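Betitz cell, Trarnton site: progress report to the Gradon fund
27 April 2018

The short answer to the question in your last letter is that the cell runs, and that I would not yet spend the second part of the grant on it. The longer answer follows, with the parts of our original proposal that I now think were too hopeful.

When we applied, we said the arm would be set up once, checked now and then, and left alone to do its job. The job is modest: pick up a small toy block from the board, move it, put it down where it was asked to, and do the same again. Our supplier, Fontana, told us the mounting and alignment would hold for the life of the project. I did not believe it then and I have less reason to now. Most of this period went into finding out how often the setup drifts, and whether the drift comes from the arm, the tool or the thing the blocks stand on.

The board

We started with the board because it was the cheapest suspect. It is wood, and wood moves. The first fixing plan had it resting on the perforated table with nothing but its own weight and two stops to keep it square. Over a long run it crept. The creep was small enough that we argued for a while over whether it was real, and the argument ended only when we scribed a line on the table and watched the edge leave it.

We now square the board to the rows of holes before every long run and check it again at the end. It takes a few minutes and it has done more for us than any of the software changes. I would like to replace the board with something that doesn't care about the weather, but I have held off. Changing the board and the tool in the same period would leave us unable to say which one helped.

The tool

The rod on the end of the arm is held by a clamp ring, and the clamp ring is the part of this cell I trust least. It has a single bolt at the front. If the bolt is a little loose the rod can turn or slip upward when it touches something. If it is too tight, the ring sits crooked and the tip ends up off to one side. Neither fault shows from a normal standing distance. Both look like bad calibration when you read the log, and for the first weeks that is how we treated them. We recalibrated again and again, and each time we were fitting the numbers to a tool that had moved.

The routine is now as follows. Before a run, the arm is brought down over a clear part of the board and stopped just short of the surface. Whoever is on shift checks the gap with a feeler gauge, backs off, turns the wrist half a turn, and checks it again. If the two readings disagree, the rod is not straight in the ring, and the clamp is undone, wiped, reseated and tightened with the torque driver. Hand tightening is no longer allowed. I know that sounds fussy for a machine that moves toy blocks, but we lost most of a month to it.

We also marked the rod with a paint pen where it meets the ring. The mark wore off. A better mark is on the list.

Numbers, with cautions

The proposal promised a run of 1,000 moves without anyone stepping in. We have not done that. The longest clean run so far is 76 moves, made just after the clamp had been reseated and the board squared. I would be careful with that figure, which comes from the best of our runs and not from a typical one. A more useful number is the time between a fresh setup and the first move that misses by enough to matter. At present that is roughly 30 minutes. Before the new routine we could not have given you a figure at all, so I count it as progress of a kind, though it is a long way from what the money was meant to buy.

Fontana's view is that our tolerance is too strict. They suggested loosening it, after which the same runs would pass. We declined. If the fund would like us to report against a looser tolerance we can do that, but it should be your decision and it should be written down.

Wear and upkeep

The arm itself has given us very little trouble. The joints are quiet, the brakes hold, and the monthly check has turned up nothing beyond a cable that was rubbing and has been moved. I say this partly because the proposal set aside a large share of the upkeep money for the arm and almost nothing for the tool and the table. I would like to reverse that. A spare rod and two spare clamp rings of a better pattern would cost less than one service visit, and the visit we had told us nothing we had not already seen for ourselves.

Cleaning is done at the end of each shift. Dust in the table holes is a nuisance when screws go in, so the holes nearest the board are vacuumed first. Compressed air has been banned at the cell after it was found to push the dust under the board, where it lifted one corner.

What we have not settled

There are 3 open questions. The first is whether the remaining drift is in the clamp or in the wrist above it. We have a test for this, swapping in a solid one-piece tool for a week, and it has been put off twice while the part was on order. The second is whether the calibration software corrects for tool length in the way its manual says. I suspect it does so only when the tool is defined in a certain order, and I have asked for an answer in writing. The third is how much the result depends on who does the setup. Two of our people get noticeably better runs than the rest, and a cell that needs a particular pair of hands isn't what we described to you.

Until the one-piece tool has been tried I would rather not make promises about the long run. Our earlier schedule had it finished by now. I would put it in August, and I would put it there with some doubt.

Request

We ask the fund to hold the second payment until the tool test is done, and to let us move part of the arm service budget to spare clamps and a new board. No extra money is being asked for. If the test points to the wrist, we will be back with a different and less pleasant letter, and the supplier will be copied on it.

In the meantime the cell stays in use with the height check at the start of every run and the readings kept in the paper book beside it.

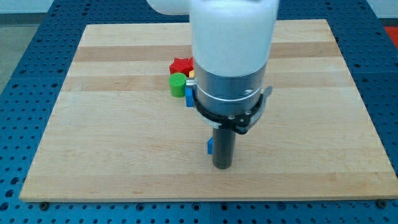
The book also has a column for the torque setting, which was left blank for much of the first month and is now filled in each time. A copy of the pages can be sent with the next report if the fund wants them. I would suggest reading those before the summary charts — the charts average out the bad mornings, and the bad mornings are where most of the useful information has come from.

Contact: Betitz project office, Trarnton | © 2018 Betitz project | Back to top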